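Notes, back-cover copy talk, 2021-10-25

Open with the numbers. I read 1,198 romance blurbs for this. The word "until" turned up in most of them, usually right before a snowstorm. Pause for the laugh. If none comes, sip water.

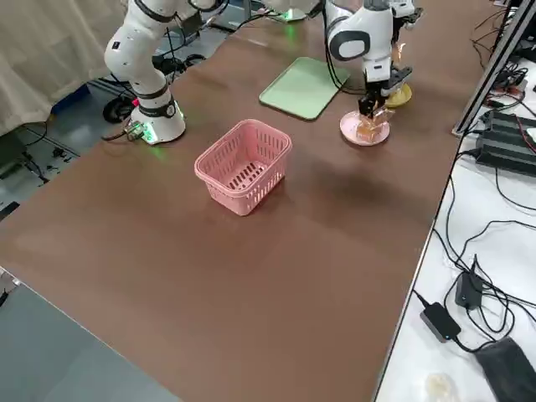
Then the Flistby blurb, read aloud, slowly. Two adjectives per duke is plenty – this duke has 9. Ask the room which ones they'd keep.

Close on the secret baby. Don't reveal it on the cover if the heroine learns of it in the last chapter. Mistex did, in March, and readers wrote in. Take questions.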